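Wrist view alone carries the grasp check in simulated kitchens

From the Pumau manipulation group, July issue

The question we took up this spring was a narrow one. When a policy trained in simulation picks up a rounded container in a kitchen, how well can the state of the grasp be judged from the wrist camera alone, with no contact forces and no object pose from the simulator? The answer matters for the Drivatby transfer work, where the physical arms have no tactile sensing and the overhead view is often blocked by the arm itself.

Our earlier grasp check read contact pairs directly from the physics engine. If both fingers reported contact with the same object for 20 consecutive steps, the grasp was marked as held. The rule is simple and cheap, but it uses information that no physical cell will have. It also passes grasps that should not pass. A bowl wedged against one fingertip and the base of the other satisfies the contact rule and then rotates out as soon as the arm begins to translate.

The replacement is a small image classifier, called Stelano in our code base, that takes a short window of wrist frames and the commanded gripper width. It outputs one of three labels: held, marginal or not held. The network has 11 layers and runs at the control rate on the same machine as the policy. No depth channel is used. We tried one, and it improved the scores in simulation but made the classifier more sensitive to the exact mounting angle of the camera, so it was dropped.

Training data came from 293 simulated kitchens that differ in layout, cabinet color, wall finish and tile pattern. The gripper geometry was kept constant. Objects were drawn from the household set we already use for the pick-and-place benchmark, with extra weight on bowls, jars and other rounded shapes. Ground truth for each window came from a shake test: the simulator state was copied, the arm was driven through a fixed lateral motion, and the displacement of the object relative to the palm was measured. The original episode then continued from the saved state, so the test left no trace in the recorded images.

Rounded bowls were the hardest class. The fingers are flat plates, and the contact patch on a curved wall is small. The wood-textured bowls added a second difficulty, in that streaks and patches on the surface can be mistaken for the edge of a shadow or a gap between finger and object.

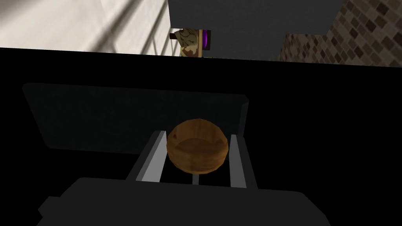 Simulated wrist view: wooden bowl between the two gripper fingers, palm housing at the bottom, kitchen background at the top.

Views of this kind have a useful property. The fingers and the palm are fixed to the same link as the camera, so apart from finger opening they do not move in the image. Any motion of the object against them is visible without knowing where the arm is. The background does move, and a classifier with enough capacity will learn to use it. In our first round it did so. Accuracy was high on kitchens seen in training and fell sharply on new ones, and attribution maps showed strong weight on the strip of room near the top of the image.

Two changes brought this under control. First, we randomized the background independently of the arm motion in half of the training windows, which removes the link between room texture and grasp state. Second, we added an auxiliary output that predicts the object outline. The outline is not used at run time - its only purpose is to push the early layers toward the region between the fingers. With both changes, the gap between seen and unseen kitchens closed to within the spread we get from changing the random seed.

The comparison with the contact rule was run on 218 held-out episodes, each containing one grasp attempt and one transfer to a second surface. The image classifier agreed with the shake test more often than the contact rule did. Most of the gain came from wedged grasps, which the contact rule accepts by design. On flat-sided objects the two methods were close, and we would not claim a difference there. On very dark objects the image method was worse. The palm housing is rendered in dark gray, and a dark object close to it leaves little contrast to work with.

The marginal label deserves a separate note. It was added late, after we found that forcing a binary decision produced rapid switching between held and not held as the arm accelerated. With three labels the policy can slow down on marginal and open only on not held. This adds a short delay to some transfers. It also reduced the number of unnecessary regrasps, although we have not yet separated how much of that comes from the label and how much from the lower arm speed.

Several limits should be kept in mind by anyone planning to use the model. All results so far are from rendered images with flat, even lighting and simple finger surfaces. Real fingers have wear marks, pads and reflections. The shake test uses one motion profile, so held means held under that profile and nothing more. Objects with moving parts, such as hinged lids, are not covered. Containers with contents are also outside the test set; all bowls in training were simulated as empty rigid bodies.

Camera placement is the other open point. Small errors in mounting angle are tolerated, but moving the camera far enough to hide one fingertip is not. We are now running a sweep over camera height and tilt to find out where performance starts to fall. Early runs suggest that losing the outer edge of a finger costs little and losing the tip costs a great deal. The sweep will be repeated with a narrower field of view, as the cameras planned for the Drivatby cell do not match the one used in simulation.

The training configuration, the shake test script and the list of held-out kitchens have been placed in the Lappalainen shared repository under the grasp-check branch. The weights will follow once the camera sweep is complete. Groups that still use the contact rule can leave it in place for flat-sided objects, but results on bowls and jars should be rerun before they are compared with numbers from this version.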